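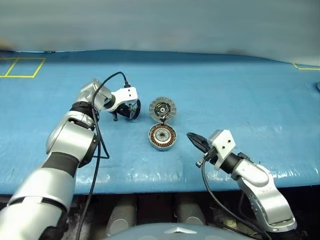 Motor opened on the bench, rotor cap leaning on the housing.

Small Motor Teardown: Your Questions

Do I really need to open the motor?
Probably not. Most of the motors sent to Tekura as "dead" have a bad plug or a broken lead. Check those first. Opening a healthy motor is a good way to end up with an unhealthy one.

The forum says a plastic sheet on the table is essential. Is it?
It keeps grit off the bench and makes small screws easier to find. Essential is a strong word. A clean towel sheds lint, though, and lint sticks to grease, so I'd take plastic over that.

Can I tell a burned winding by its color?
Sometimes. Black, flaky varnish and a sharp smell are bad signs. A nice coppery orange proves very little — a winding can look perfect and still be shorted. Use a meter.

Why won't the cap come off?
If it's a permanent magnet motor, the magnets are pulling it back. Pull straight and keep your fingertips out of the gap. Valquíria Figueiredo on our bench uses two wooden wedges, and I have yet to see a special puller do better on small motors.

Is the Kesance cleaning spray worth buying?
I tried it in September on 12 motors and couldn't tell them from the ones I'd wiped with a dry brush. Save your money.

Should I replace the bearing while I'm in there?
If it feels rough when you turn it by hand, yes. If it's smooth and quiet, I don't see what you gain.

Will a cleaned motor run cooler?
People claim so. Blocked vents do trap heat, so clearing them may help. I wouldn't expect a big change from a motor that was only dusty.

Who do I write to about parts?
Somkiat Kaewsai at the parts counter. Include the number from the label — "the round one" doesn't get us far.

Last updated 2019-10-11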